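Call for low light video shooters: the Ultier night project

If you own a camera that shoots video and you like pointing it at things after dark, we want to hear from you! We're looking for 19 people to film short clips at high ISO this summer and fall, and to tell us what they think of the results. Any brand, any age of body, any level of experience. Phones are fine too, as long as you can lock the exposure.

Ultier is a small video site run by Kevin Madigan and me, Eamon Noonan. We've been posting camera tests for years, nearly all of them shot by the two of us on the same few streets, and our readers have seen enough of our parking lot. We'd love to see yours (or your harbor, your county fair, your kid's evening soccer game).

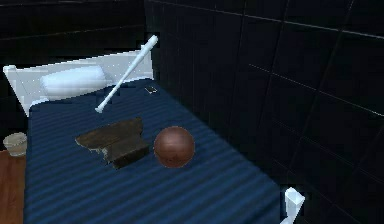 Each person gets a list of nine shots. Some are easy, like a street lamp with a person walking under it. Some are a real pain, like a slow pan across a room with a single bulb on. You shoot every one of them at ISO 1000 and then again at whatever setting you'd normally pick, and you send us the files straight off the card. Please don't run noise reduction first! The noise is the part we're most excited about.

Indoor shots count for four of the nine. A bedroom, a kitchen, a garage, anywhere with dark walls and deep colors will give your sensor plenty to struggle with.

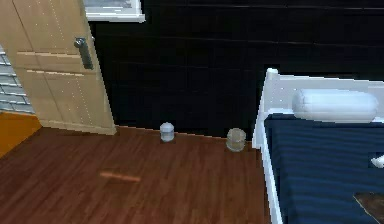
Bedroom corner with the door partly open.

You'll need a tripod, or at least something steady to set the camera on, and a decent upload connection. Clips run from 20 seconds to a minute. Kevin will check your first one and write back with notes, usually the same evening, and he's very good at spotting a focus problem on a tiny screen.

We did a smaller round in December and had a great time with it. Pendetti took part and wrote to us afterward:

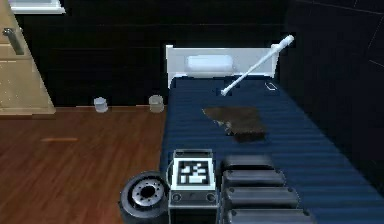
I had owned my camera for two years and never gone past ISO 800, because I assumed it would look awful. By the third clip I was shooting my back yard by porch light and calling my wife out to look at the screen. Tell people to bring a spare battery, though. I lost my best shot to a dead one. Pendetti

So, bring a spare battery.

The work is unpaid, but you keep all rights to your footage, your name goes on every clip we post, and we'll lend a fast prime lens to anyone who wants to try one (you cover return postage). Boiko is cutting the finished reel, which will be shown on the big screen at the Feten, and everyone who takes part gets two seats.
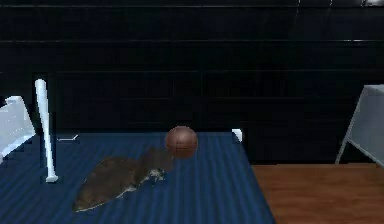
White baseball bat standing on a striped navy surface.

To apply, send us a few lines about yourself, the camera and lens you'd use, and one clip shot at night or in a dim room. It can be an old one and it can be rough. Write to Ultier, Box 1593, or use the contact form on the site with "night project" in the subject line. We start picking people on Wednesday, July 1, 2026, and we'll answer everyone who writes, including those we can't fit in this time.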